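Section 5. Putting the Narix desk together and setting it in place

Read all of it first. Tools needed: the hex key from the parts bag, a Phillips screwdriver, a level. No power drill. It strips the inserts and the warranty doesn't cover that.

Before you start
Lay a blanket down. Top goes face down on it. Keep the carton until you've checked the parts against the list on the back cover. Anything missing, contact Uter parts support, not the store.

1. Set the side rails on the underside of the top, slotted edge facing in. Start every bolt by hand. Don't tighten yet.

2. Fit the legs. Angled brace points toward the middle of the desk. If a leg won't sit flush the rail is backwards, go back to step 1.

3. Now tighten, corner to opposite corner. Snug is enough.

CAUTION: Two people to turn the desk over. Lift by the rails, never by the legs. Dragging it on one edge will bend the feet and scratch the floor.

4. Stand it up. Push down on each corner. Rocking? Turn the foot on the low corner until it stops.

5. Move to final position. Leave 2 inches to the wall for cords.
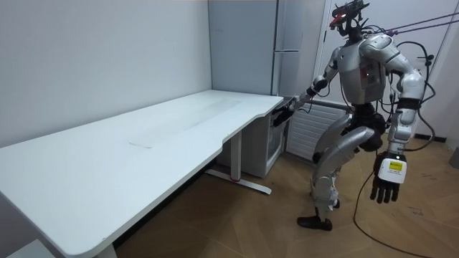 6. Let it stand 24 hours before putting anything heavy on it, then retighten all bolts. People skip this one. Please dont.

Note: On carpet the feet will settle. Check the level again after some 5 days.

Adding the Ene cabinet (sold separately)
Goes under either end. Casters on first, locking ones at the front. Slide it in with the drawers closed and empty. If it rubs on the brace, raise the desk feet a turn at a time, all of them, same amount. 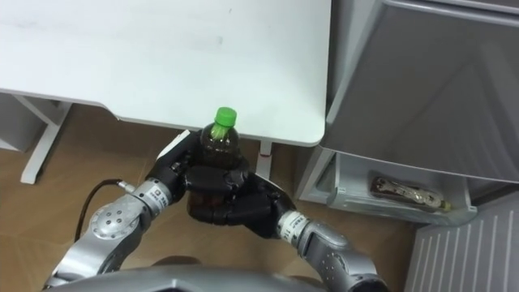 Cleaning
Damp cloth, mild dish soap, dry right away. No bleach, no scouring pads, no melamine sponges, they leave shiny patches on the matte finish. For ink use the Nellora wipe and test it on the underside frist.

CAUTION: Don't sit or stand on the desk. Don't clamp monitor arms to the rounded corners, straight edges only.

Taking it apart
Reverse steps 3 to 1. Bag the bolts and tape the bag to a rail. Replacement bolts: order kit 2.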